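Progress Report to the Gernach Fund: Handling Automation at the Sundau Site
Reporting period ending June

The two-arm station is now being prepared in simulation before any change is made on the floor. Sundau staff have logged 1,166 simulated runs against a target of 1,000. 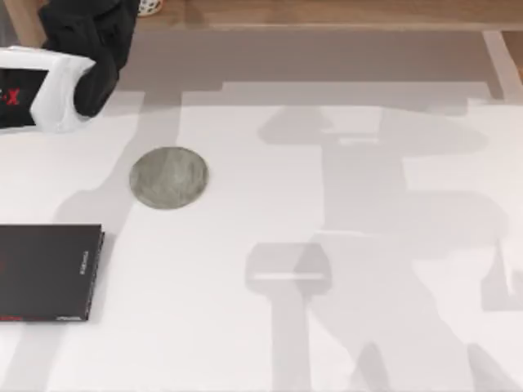

Staff who used to lift and sort by hand now spend part of each shift reviewing runs and marking faults. Training has reached 75 employees. No positions have been cut - two job descriptions were rewritten and agreed with the staff council.

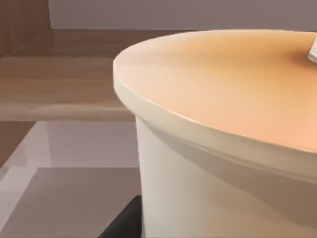
Fereshteh Ahmadpour asked that reviewing time be counted as regular work and not added at the end of a shift. Management accepted this, and the new schedule allows 184 hours for it next quarter.

Work on reaching near furniture continues. The Grorkness team will supply the next set of room layouts.
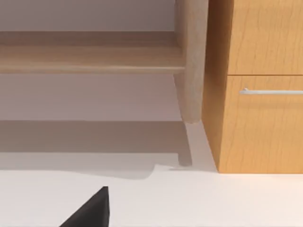

Simulated room, with gripper tip, drawer cabinet and pale wooden furniture.

Comments (2)

Subramaniam: Will night shift get the same training hours?

Packing lead: The reviewing is easier on my back, harder on my eyes. Please keep the breaks.

Last updated: June
Contact the Sundau project office | Copyright Sundau | Back to top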